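Hi Consuelo,

Quick catch-up on the records storage move before your August meeting. It's been a busy stretch and mostly a good one!

The big news is that we've picked a vendor. We'd gotten it down to Tidside and Skendov, and I'll admit I was leaning Skendov going in (their pickup schedule is nicer). But their retrieval fees add up fast once you ask for more than a box or two a month, and Zoila ran last year's requests through both price sheets and Tidside came out cheaper. Their contract also spells out who pays if a box goes missing, and Skendov kept dodging that one. Ulises signed with Tidside for 3 years.

Of the 453 boxes in the Dostelberg building, 279 are now labeled, logged and on Tidside's shelves. The rest are still in the basement, and most of those are the old Salazar accounts, which are a bit of a mess - folders from different years mixed together, and labels that don't match the list we were given. Sheyla and Yesenia are working through them box by box. I told them not to rush it, I'd much rather be slow here than go hunting for a lost contract next spring.

Two things I need from you. First, an okay on the retention dates for the payroll files. Legal sent back their version and I've put it in the shared folder, so it just needs your initials. Second, the shredding. We set money aside for one pickup and I think we'll need two, given how much of the Salazar stuff is past its date. The extra one would fit inside what we saved on shelving, so I'm not asking for more money, only permission to move it over.

Oh, and the test retrievals went fine. We asked for a file at 10 in the morning and had it on Zoila's desk by 3, and the scan-on-request option was quicker still.

I'll send the updated box list once the Salazar boxes are sorted. 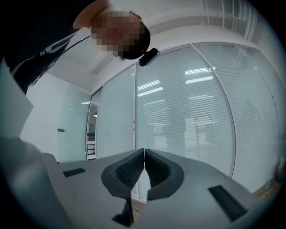 Leaning in, with a small black device worn at the side of the head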